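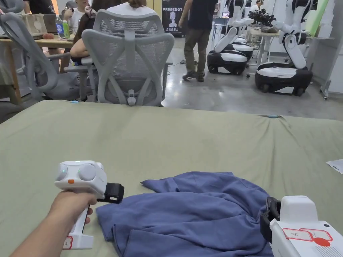
1/ Vollunari의 트레일 러닝화 Masson, 누적 482km 시점 기록. 사이즈는 평소 로드화와 동일하게 신었다. 주 코스는 Watelville 능선 순환로. 흙길이 대부분이고 후반에 너덜 구간과 짧은 포장도로가 붙는다.

2/ 드롭은 표기상 4mm. 그런데 동봉된 인솔은 뒤꿈치 쪽이 먼저 눌린다. 새 인솔로 바꾸면 발이 앞으로 쏠리는 느낌이 바로 살아난다. 드롭 수치에 민감하면 인솔 상태부터 확인할 것. 인솔은 접착식이 아니라서 교체는 쉽다.

3/ 아웃솔. 앞꿈치 바깥쪽 러그가 가장 많이 닳았다. 뒤꿈치는 모서리만 둥글어진 정도. 중앙부 러그는 거의 원형 그대로다. 내 착지 습관 탓이 크므로 마모 위치는 참고만. 포장도로 비중이 높으면 결과가 다를 것이다.

4/ 접지. 마른 흙과 잔자갈에서는 불만 없음. 젖은 바위에서는 Vindov 쪽이 낫다. 컴파운드가 더 무르고 러그 간격이 좁아서 바위 면에 닿는 면적이 넓다. 대신 진흙은 Vindov가 훨씬 늦게 털린다. 두 켤레를 코스에 따라 나눠 신는 중.

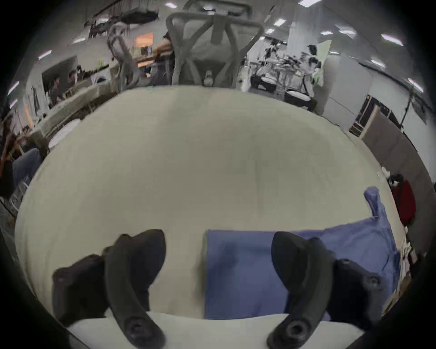 5/ 갑피. 발볼이 꺾이는 자리에 주름이 잡혔지만 찢어진 곳은 없다. 새끼발가락 쪽 코팅은 들뜨기 시작했다. 배수는 빠른 편이고, 설포 상단이 물을 오래 머금는다. 말릴 때 설포를 앞으로 완전히 젖혀 두면 시간이 많이 줄어든다.

6/ 끈. 순정 끈은 내리막에서 풀린다. 이중 매듭으로도 부족했고, 맨 위 구멍까지 써서 힐락으로 묶은 뒤로 문제가 없어졌다. 힐락을 쓰면 끈 길이가 빠듯하다. 발등이 높으면 긴 끈을 따로 사는 편이 낫다.

7/ 미드솔. 트랙에서 800m 반복을 돌려 보면 반발이 약하다는 게 드러난다. 페이스를 올릴수록 앞꿈치에서 바닥이 느껴진다. 애초에 그런 용도의 신발이 아니니 감점 요인은 아님. 긴 내리막에서의 안정감은 초기와 차이를 못 느꼈다. 비틀림 강성도 유지되고 있다.

8/ 세탁. 인솔과 끈을 분리하고 미지근한 물에 중성세제, 부드러운 솔. 세탁기와 건조기는 쓰지 않았다. 신문지는 한 번 갈아 준다. 러그 사이에 낀 돌은 물에 담그기 전에 빼야 편하다. 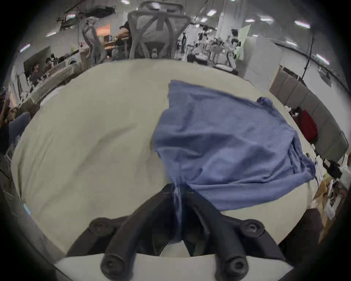
댓글로 한 독자가 반론을 남겼다. 젖은 바위에서 미끄러진 건 컴파운드보다 러그가 닳은 영향 아니냐, 새 신발일 때는 Vindov와 차이를 못 느꼈다는 내용.

9/ 일리 있는 지적이다. 다만 내 쪽은 초기 기록에도 같은 구간에서 미끄러졌다는 메모가 있다. 너덜 구간 직전의 이끼 낀 경사면이다. 새 제품끼리 같은 날 비교한 적은 없으므로 컴파운드 차이라고 단정한 4번은 "내 조건에서는"으로 읽어 주기 바란다.

10/ 사이즈 질문이 많아서 추가. 발볼은 Vindov보다 넓고 발등은 낮다. 두꺼운 양말을 신으면 발등이 먼저 눌린다. 하산 때 발톱이 닿는다면 사이즈를 올리기 전에 6번의 힐락부터 시도해 볼 것. 뒤꿈치가 고정되면 앞쪽 여유가 달라진다.

11/ 교체 시점은 앞꿈치 바깥쪽 러그가 바닥면과 같아질 때로 잡고 있다. 후속 기록은 11월에, 같은 코스에서. 그때는 인솔을 새것으로 맞추고 Vindov와 번갈아 신어 볼 예정.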